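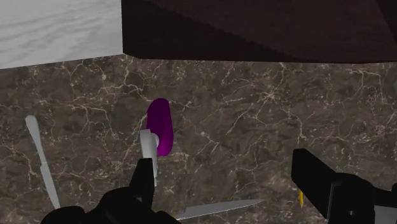
How many demonstrations does one kitchen task need before it's worth training on? For us it was 271 kept episodes, and the first policy that did anything useful came after 74.

I've been posting bits of this for a while and people keep asking for it in one place, so this is the thread on how we collect examples in simulation at Henditholm.

The set is called Tollik. It's all kitchen counters. A person drives the simulated arm, the simulator logs everything, and the policy learns from the log. Same arm model in every kitchen, a Franka with the stock parallel gripper.

Each episode stores joint positions, gripper width, the wrist view, one or more room views, and a line of text with the instruction. The text line is the cheapest part and we got it wrong for the longest time.

We had instructions like "clear the counter." Three operators read that three ways. One pushed everything to the back, one moved items to the table, one stopped after the big things. The policy averaged all of it and hovered.

Now every instruction names one object and one place to put it. "Move the purple bottle next to the bread." Boring to write, much easier to learn from.

Aldo Donati wrote the scene sampler. It picks a kitchen, picks counter and wall finishes, then drops objects from the library with random positions and headings. Anything that interpenetrates gets thrown out before an operator ever sees it.

He also picks the stone textures. Busy veined marble stays in. I argued for plain counters at first and lost, and the numbers on held-out kitchens went his way.

Thin things are the hard part. Knives, skewers, sticks. They lie flat, the fingers have to come down almost to the surface, and a couple of millimeters too low means the solver starts shoving back and the arm shakes.

We raised contact friction on thin objects a little and cut the physics step in half for any scene that has them. Slower to run. Operators stopped complaining, so it stayed.

Light objects on a dark counter are fine from the wrist. Gray blades on dark brown stone are not. Operators miss them too, so we let people toggle an outline on their own screen. The outline never goes into the recorded views.
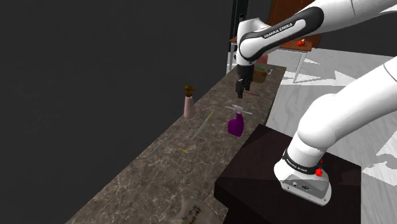
Do you keep the failed attempts? We keep a failed grasp if the operator recovers in the same episode, and drop it if they had to reset.

That rule came from Liliana Villa. Her first week she reviewed 404 raw episodes by hand, which is a lot of watching an arm go up and down. A third bin, "finished but ugly," was her idea also.

Ugly means things like dragging an object the length of the counter instead of lifting it. Success check says pass. You don't want a policy copying it. Those sit in their own folder and we don't train on them.

After her pass we had the 271. Most of what got cut was resets. A smaller pile was bad success checks, where the object ended up in the right spot but had tipped over, and the checker only looked at position.

The checker looks at orientation now for anything with a top and bottom. Spray bottles are the usual ones. Tall, top heavy, and the trigger catches a finger if you come in from the wrong side.

Clutter: we don't clear away the objects that have nothing to do with the instruction. Early on we did, and the policy learned to grab whatever was on the counter. Adding unrelated items fixed that faster than any change to the model.

Views: wrist plus room. With wrist only it loses the target whenever the hand is high. With room only it's sloppy on the last few centimeters. We tried dropping each one at random in training and kept that at a low rate.

Results so far, picking and placing bottles in kitchens it hasn't seen: 76 percent. Thin objects are well under that and I don't want to quote a number until the new friction settings have a full round of data behind them.

Operators work in short blocks with a break between. Quality drops after a while and you can see it in the gripper trace, lots of little open and close taps before a grasp. We flag those automatically.

Storage format is the Tedesco layout, one folder per episode, video separate from state. Somebody will ask why not one big file. We delete and relabel episodes all the time and folders make that painless.

Next is Larholm, same pipeline but with drawers and cabinet doors. Aldo has hinges working. Handles are still a mess, the collision shapes are too coarse and the fingers stop short of the bar.

If you run something similar and have a decent way to grade "ugly" without a person watching, please reply. Ours is path length over straight-line distance and it misses half of them.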